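Blog > Shop Notes > Equipment

March 17, 2022
by Wyn Mathias
4 min read

I have now read the Piltik quote four times and I like it less each time. It's for two arms, two grippers, a table, the cameras and something called "onboarding," which has its own line and costs more than our delivery van is worth. Érica Portela, who keeps our books, asked me to come back with a number she could put in the plan for next year. I came back with a list of complaints.

The job is sorting artificial flowers. We get mixed returns from the display side of the business, and every stem has to go into the right bin before it can be rented out again. On a normal day in the Stivesgate unit that is 276 stems. It's dull work and it's hard to keep people on it, so I understand why everyone wants a machine to do it. I just want to know what we'd be paying for.

What bothers me most is the word "throughput." The sales sheet says 100 picks an hour. Of what? Boxes, I'd bet. A silk hydrangea isn't a box. The petals squash, the leaves hook onto whatever is next to them, and half our stems have been bent by some customer trying to fit them in a vase. I asked for the figure on soft, tangled things and got a very friendly email with no figure in it.

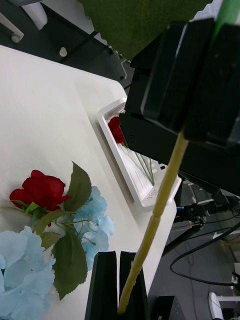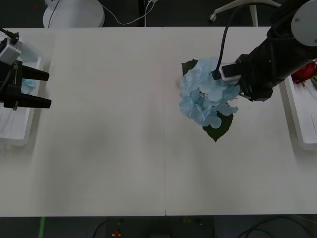 Blue hydrangeas and red roses on the white table, one stem at a time.

See how much table goes to how few flowers. That's fine for a trial, but I have to plan for a floor, and the floor at Stivesgate is already full of racking. If the trays have to sit that far apart, we lose a bay. Losing a bay isn't in the quote either.

Then there are the grippers. Two plain black fingers each, and I'd like somebody to tell me what a replacement set costs and how long it takes to arrive. Hok-lam Leung bought a packing line from Dralterden a few years back and waited 38 days for one bracket. He still brings it up. I've added a spares line to the budget myself, at a number I made up, and I've told Érica I made it up.

Ismael thinks I'm being a grump. His view is that we should rent for a season, put our ugliest returns through it, and argue afterward. I could live with that, provided the rental comes off the purchase price and the people who set it up are still answering the phone in month two. Neither of those is in writing yet.

So the number I gave Érica for now is the rental, the spares, and nothing for onboarding until Piltik tells me what it is. The revised quote is supposed to come before the end of March.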